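Search Search this site Search for: Go

The Desk Drawer Gallery: Pencil Cases

Every June the Nukcombe stationery swap asks people to bring in whatever has been sitting at the back of a drawer, and every June the pencil cases outnumber everything else on the tables. The page started as a record of what turned up and has since become something closer to a support group. There are 1428 entries in the archive, a good many of them beige.

The rules are the same as ever. A case may be any shape, it must have been used by a real person for real pencils, and it can't have been washed specially for the occasion — we can always tell. Captions are ours. Complaints about captions go in the tin by the door.

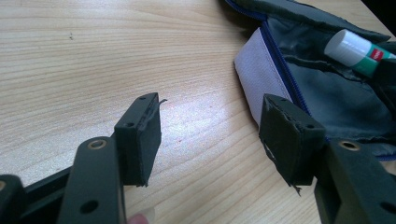

FABRIC, OPEN

Fabric case on a pale wood tabletop, open for business. The grain runs off at a slant and the light has settled in the middle of the table, well away from the stationery, as light tends to.

For the keen-eyed, there is also a tiny dark speck on the tabletop. We have had letters about smaller things.

Fabric remains our biggest category by some distance. It squashes into a bag, it forgives a leaking biro up to a point, and it holds on to pencil shavings with a loyalty seldom seen elsewhere. The Wadis branch would like it known that they prefer tins. The Wadis branch may start their own page.

Still to be sorted: 6 roll-up cases from the Ayala table, two of them tied with knots that have so far defeated us, and a box from Fikwood marked "misc" which rattles.

If you are sending something in, please empty out the crumbs first. Sharpeners may stay. Pencils under the length of a thumb will be treated as crumbs.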